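Before the second order

Beril Uçar keeps the purchase list of Hamora on one sheet, and she does not like when it becomes two. In June 2018 the sheet had hand-held grippers, spare finger pads and a line for furniture.

"People ask me first for the price of the gripper," she says. "I ask them how many drawers they want to open."

Her first plan was for 30 grippers. Emlyn Hopkin, who shares the budget with her, cut it to 12 and moved the rest to pads and screws. They had a small quarrel over this. "He was right about the pads," she admits. "About the screws I am still waiting."

The supplier, Arketside, offered a discount if they order before July. She refused it, as the spare parts were quoted separately, at 539 for a set.
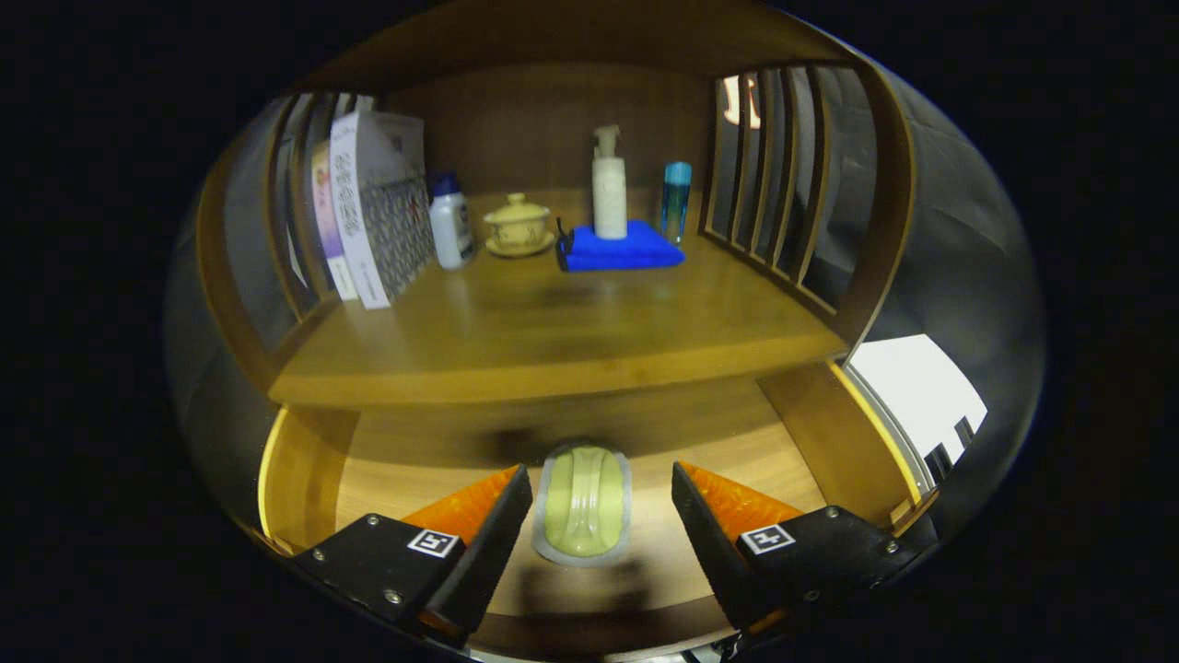 She would also put more money to the ordinary things, the cabinets and bottles and cloths. "A cupboard is equipment too. If it is not in the budget, somebody brings it from home, and later they want it back."

For next year she asks for two more cabinets, and a shelf where the spare pads can stay together.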